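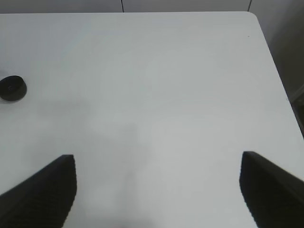 Is a clean table really clean? People say you can tell just by looking, and I don't believe them. Looking is a poor test, because germs are far too small to see. Take a pale tabletop with no pattern on it, like this one. A blob of jam would show up right away, but a patch of germs wouldn't. The rounded corner proves nothing either. Some ads say smooth curves keep a table cleaner. Maybe, but you still have to wipe them!

Try it yourself. Ask a grown-up to wipe half of a table with soapy water. Press a slice of bread on each half, seal the slices in two bags, and check them after 6 days. Don't open the bags. Did both slices change? Then what did the wiping do?

Malou Overgaard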